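The Plan You Hear Is the Plan That Fails

Second post on heist movies, following the one in May about getaway drivers.

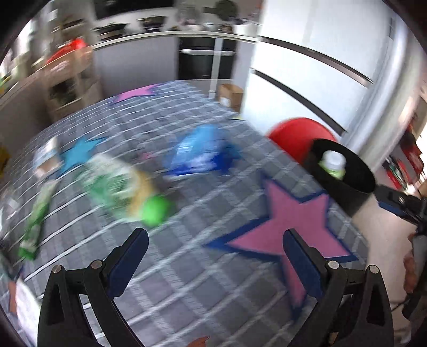

Jarrah McAlister commented on the May post that I take these movies too seriously, that a heist movie is a machine for keeping people in their seats for two hours, and that going through it for a theory of the moral life is like going through a cash register for one. I have been thinking about that comment for a while. I agree with the first half of it. I also think a cash register would be a pretty good place to look.

What I want to write about is a rule that most people who watch these movies already know. If the crew explains the plan to us before the job, the plan will go wrong. If the crew does not explain it, or if the scene cuts away just as the leader rolls out the blueprints, the plan will work. There are exceptions, but fewer than you would expect, and the exceptions usually know they are exceptions.

The practical reason is simple. If we hear the plan and then watch it happen exactly as described, we have been told the same story twice. A screenwriter would be crazy to do that. So either the telling gets cut or the doing has to go differently. Jarrah would stop there, and it's a fair place to stop. But the rule has a side effect, and the side effect is what interests me. Inside the world of the movie, saying what you intend to do is dangerous. A character who lays out the whole future on a table, minute by minute, is going to be punished for it.

That is an old idea. You can find it in Greek tragedy, where announcing your good luck is a way to lose it, and you can find it in the Letter of James, where the people who say that tomorrow they will go to such and such a city and make money are told they don't know what tomorrow will bring. My grandmother would not make a dentist appointment without adding "God willing," and she expected the receptionist to say it back. The heist movie has dropped God from the sentence and kept the rest of it.

I saw two movies recently that handle this in opposite ways. The first was Voltden, which played at the Lametti as part of a crime series. It is about a crew that robs a cold storage warehouse, and the planning scene goes on for what felt like a third of the picture. Everybody has a job. There is a schedule on a wall with 52 steps on it, and the leader, a man named Aguirre, makes the others recite them. He is not a bully about it. He is more like a choir director. The recitation is filmed very patiently, and by the end of it I knew for certain that they were all going to jail, and I also knew most of the steps.

They get as far as step nine. I won't say what goes wrong because it's a good moment, but it is very small, and it comes from a person who wasn't on the schedule at all. What I liked is that Aguirre keeps going. The plan is dead and he keeps saying the numbers out loud, ten, eleven, twelve, while the others do things that no longer match them. It's the only time in the movie he looks frightened. A schedule is supposed to be a tool for getting something, and for him it has turned into the thing he believes in. He would rather be caught on schedule than get away off it.

The second movie was Enora, which I watched at home. In this one we never hear a plan. The title character walks into a jewelry dealer's office, has a long conversation about resetting a ring, and walks out, and an hour later we learn that the robbery took place during the conversation. Then we get the usual flashback that shows what we missed. I have seen this trick maybe 60 times and it still works on me.

It does leave a different taste, though. Enora's plan is perfect, down to the dealer's sneeze. She knew he would sneeze. The flashback shows her opening a window on the pollen side of the building that morning. When a human being knows that much, she isn't really a planner anymore. She has stopped being a person in time like the rest of us and become the person who arranged it. Medieval writers had a lot to say about a mind that sees all of history at once, the way you see a town from a hill, and they were careful to say there was only one of those. The twist ending hands the job to a jewel thief.

I don't mean this as a complaint exactly. There is a real pleasure in it, and I think the pleasure is being told that the mess we sat through was meant. The lost key was meant. The fight between the two brothers was staged for the cameras. Everything that looked like bad luck for an hour turns out to have been taken care of by somebody who had us in mind. People used to go to a different building to hear that.

Where it bothers me is in what happens to the other characters. In Enora there is a safecracker who believes he has been betrayed, and he spends most of the movie heartbroken. In the flashback we find out he was never betrayed and that his heartbreak was needed, because the police had to see it. He laughs when he is told. Everybody laughs, they're on a boat. I kept waiting for him to be angry. He had two weeks of real grief, and it was spent by someone else without asking him. If your friend did this to you, I don't think the boat would cover it.

This is an old problem too, of course. It is the complaint people have always had about providence, that even if my suffering turns out to have a place in the design, I was the one who had it, and I wasn't consulted. I find it odd that we accept it so easily from a thief in a nice coat. Maybe it's because the movie only has five minutes left and we want to get to the money.

So there are two kinds of heist. In one, the plan is public, shared by everybody in the room, and doomed. In the other, the plan is private, held by one person who manages the rest, and it succeeds. Put like that, it is a fairly gloomy picture of people doing things together. Cooperation means reciting the steps and going to jail. Success means one mind that knows and a crew that finds out later.

I mentioned this to Rigoberto Hinojosa and he said I had left out the third kind, where the plan fails halfway and they improvise. He's right, and it's probably the most common kind. The alarm goes off early, the van won't start, and somebody has to walk out the front door in a guard's jacket. I left it out partly because I didn't know what to do with it. The improvising crew still needs the plan. You can only depart from something you have. They know where each other should be, which is how they can guess where each other have gone. That comes from all the dull rehearsal, and it survives even when the steps don't.

I think this is why the middle of Voltden is better than its ending. After step nine there are around 50 minutes where three of the crew work out what to do using half sentences. One of them says "the thing with the doors" and the other two understand it. It's the closest the movie gets to showing friendship, and none of it would be there without Aguirre's wall. Then the script remembers the rule about plans you hear in advance, and in they all go, one after another, quickly, as if the movie were embarrassed to have let them get that far.

I would like to see one where the plan is explained, we hear all of it, and it simply works. No twist. They say they will be in at nine and out by ten, and they are. Jovita Ibarra tells me there is one, black and white, no music, and that it put her to sleep twice. She couldn't remember the title. If anyone knows it, leave it in the comments.

Next time I want to get to the fence, meaning the person who buys the goods. He's always in the back of some other business, he always offers less than they expected, and in every one of these movies he is the only character with a family.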